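Community > Manipulation Software > Planning and Perception > Grasp approach rejected near handle

Grasp approach rejected when the handle faces an open drawer

2019-07-24
Posted by Sheyla Alvarado

Our laboratory is evaluating the Muresska planning package, version 3, on a single fixed-base arm with a multi-fingered hand. Perception is supplied by one fixed camera and the Condori segmentation node. The task set consists of tabletop requests such as "move the pitcher into the bin" or "place the apple in the drawer."

The difficulty concerns the pitcher. Its handle points toward a cabinet with the drawer pulled out. The planner produces a valid pre-grasp pose above the pitcher and the arm moves there without complaint. The final approach to the handle is then refused with the message "no collision-free path in goal region." The log from the most recent session lists 489 planning requests. Nearly all of the refusals belong to this one object, and nearly all of those occurred with the drawer open. With the drawer closed, the same request is accepted.

I have already taken the following steps:

- Increased the planning time limit from 3 seconds to 14 seconds. The result did not change.
- Repeated the hand-eye calibration. The residual is within the tolerance stated in our procedure.
- Replaced the sampling planner with the optimizing planner. It fails sooner, with the same message.

We would prefer not to disable collision checking for the cabinet, as our safety review does not permit it. I would be grateful for advice on whether this should be treated as a planning fault or a perception fault, and on which parameters should be examined first. The arrangement of the table and the position of the arm at the point of refusal are shown at the foot of this page.

Posted by Grellside

Please examine the collision geometry before making any further change to the planner. In its default configuration, the package encloses each segmented object in a single convex hull. A closed cabinet is represented adequately in this manner. A cabinet with an open drawer is not: the hull extends from the front edge of the drawer to the top of whatever the segmentation has assigned to the cabinet, and the free space above the drawer is recorded as solid. If a container is standing on top of the cabinet and has been merged with it, the hull becomes larger still.

The pitcher has a related problem. A convex hull closes the opening of the handle, so that any finger passing through it is reported as a collision with the object to be grasped. You should therefore expect two separate causes for one message.

I recommend the following order of work:

1. Publish the planning scene and display the collision bodies over the point cloud. The error, if present, will be plain.
2. Enable convex decomposition for the cabinet and the pitcher. Our own setting produces 14 parts for a comparable cabinet, and planning time remains acceptable.
3. Represent the drawer as its own body, attached to the cabinet by a sliding joint, and update the joint value from perception before each request.
4. Add the contact links of the fingers to the allowed collision list for the target object only, and only during the final approach segment.

Step 4 does not disable checking against the cabinet and should be acceptable to your reviewers — although they will wish to see the list itself.

One further point. The pre-grasp pose is accepted because the hand is still above the hull. An accepted pre-grasp should not be taken as evidence that the scene model is correct.

Posted by Standetti

We had the same message and it was the octomap. Set the resolution finer and clear it before each request. Ours held 1,661 stale voxels left by the arm passing in front of the camera. Check the padding on the self-filter too, particularly if a cable runs along the outside of your arm. The default padding covers the links and nothing else.

I cannot comment on the handle. We only grasp boxes.

Posted by Sheyla Alvarado

I thank both respondents. Displaying the collision bodies confirmed the first explanation: the cabinet and the container on top of it were a single hull, and the goal region lay inside it. Decomposition has been enabled and the drawer is now a separate body. The approach is accepted with the drawer open. The allowed collision list is with our reviewers, and I will add their decision to this page when it has been issued.

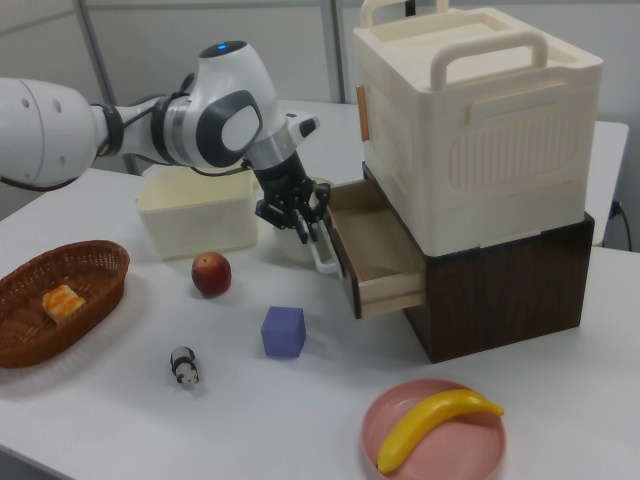 Condori added that the segmentation node has a minimum-separation parameter for stacked objects, and that lowering it should keep the cabinet and the container apart before any hull is computed.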